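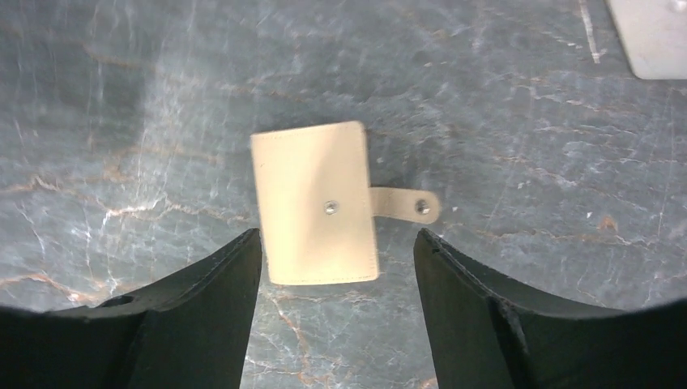 Estis River Access and Campsite Records

Summary

The Estis records list public campsites, boat landings and day-use areas along the Nutsugah River and its two main side streams. The collection holds 286 site entries and 4,000 trip log entries. It is maintained by the Fullska Paddling and Trails Office and is provided for trip planning, mapping and student research.

Contents

sites.csv has one row per campsite, landing or picnic area.
trips.csv has one row per group float or overnight trip.
closures.csv gives seasonal and high-water closures by site.
notes.txt explains local place names and past changes to site numbers.

Fields in sites.csv

site_id: a permanent number. Numbers of retired sites are not reused.
name: the name posted at the site. Older names appear in notes.txt.
river_mile: distance upstream from the Vastarari landing, measured along the main channel.
type: campsite, landing, picnic or mixed.
hookups: none, water, electric or full.
ramp: gravel, concrete, steps or none.
fee: yes or no. Amounts are left out because they are set each season by the managing agency.
last_visit: month and year of the most recent staff visit.

Sources

Site entries were collected on foot and by canoe. Trip entries come from paper sign-out sheets kept at the landings, which were typed by office staff and checked by Ohemaa Wumbei. Sheets that could not be read were set aside and are not included. River miles were measured by Emiliano Acuña and replace the figures used on the old printed map, which placed several landings on the wrong side of the Vastarari bridge.

Personal information

Names, phone numbers and license plates were removed from the trip entries before release. Group size is kept. Groups of more than 49 people are recorded as "large" with no number given.

Known gaps

The upper section, above the Nutsugah dam, has few trip entries. It has one sign-out box, and many paddlers launch from private land. Winter trips are also thinly covered, as most boxes are taken in after December. The hookups field is blank for 12 sites that were being rewired when the staff visit took place.

Permitted and unsuitable uses

The records may be used and shared freely with credit to the office. They should not be used to judge whether the river is safe on a given day. Water levels are not included, and closures.csv is updated only on Mondays. Visitors should read the notice posted at the landing before launching.

Corrections

Corrections to site entries should be sent to Afia Boateng at the Fullska office, with the site_id and, where possible, the river mile. Questions on trip entries are handled by Jovita Esquivel. Requests for the scanned map sheets, at a scale of one inch to 1,000 feet, go to Nkrumah Dankwa and are filled by mail.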